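Numier opens sorting room for drawer cabinets and pantry goods

Numier has moved its small-storage work into a single room at its Prostgate site, where desktop cabinets are checked and packed together with the groceries that are sold alongside them. The change affects the two-drawer wooden cabinet and the dry goods range supplied through Pornent.

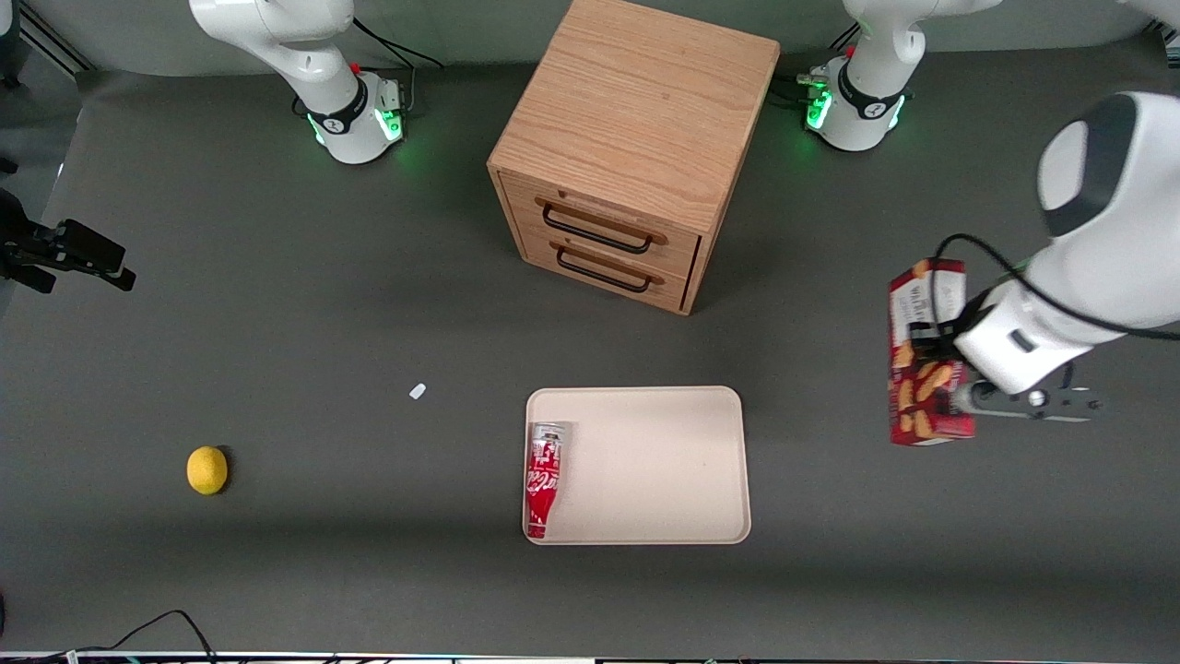

PROSTGATE, Tuesday, February 22, 2022. The room holds 12 worktables, each set up for one order at a time. A typical table carries a cabinet with two closed drawers and long dark handles, with the goods for the order laid out near it. On one table these were a tray with a can, a lemon and a red snack box. The tabletops are dark grey with a matte surface.

Until December the cabinets and the food were handled in separate buildings and joined at the loading dock. Numier said the old arrangement led to orders leaving with one part missing. Of 796 mixed orders shipped in the last quarter under that system, 181 were sent out in two deliveries. The company did not give a figure for the new room.

Cabinets arrive assembled. Each drawer is opened to full travel, closed, and checked for an even gap along the front. Handles are tested for play at both ends. A cabinet with a loose handle goes back to the assembly shop and is not repaired at the table. Units that pass are wrapped with the drawers shut and a paper strip across the front.

Food is checked separately. Cans are turned to look for dents along the seam, and fresh fruit is added last. Cartons are checked for crushed corners and for a flap that has lifted at the top. The name of the product must be readable on at least one side panel, as staff at the receiving end sort by name and do not open the outer case.
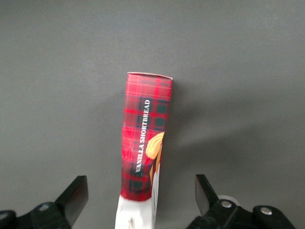 A carton of vanilla shortbread with a red tartan side panel.

Tall, narrow cartons have needed the most attention. They tip easily when stood on end, and Numier now packs them upright against the side of the cabinet with a folded sheet between the carton and the wood. Heavier items go on the opposite side. Cans are kept out of the drawers, where they can roll and mark the base.

The packing layout was drawn up by Đàm, a storage design firm that also planned the shelving in the building. Its plan sets a limit of 50 pounds for a finished case. Orders above the limit are split before packing begins, and both cases carry the same order sheet.

Pornent will continue to supply the cookies, canned goods and snack boxes. Fresh items are bought locally and are not covered by the supply agreement. Delivery days for existing customers stay the same, and order forms already issued remain valid. Customers who want the cabinet without food can still order it on its own from the assembly shop, with pickup at the Prostgate loading dock.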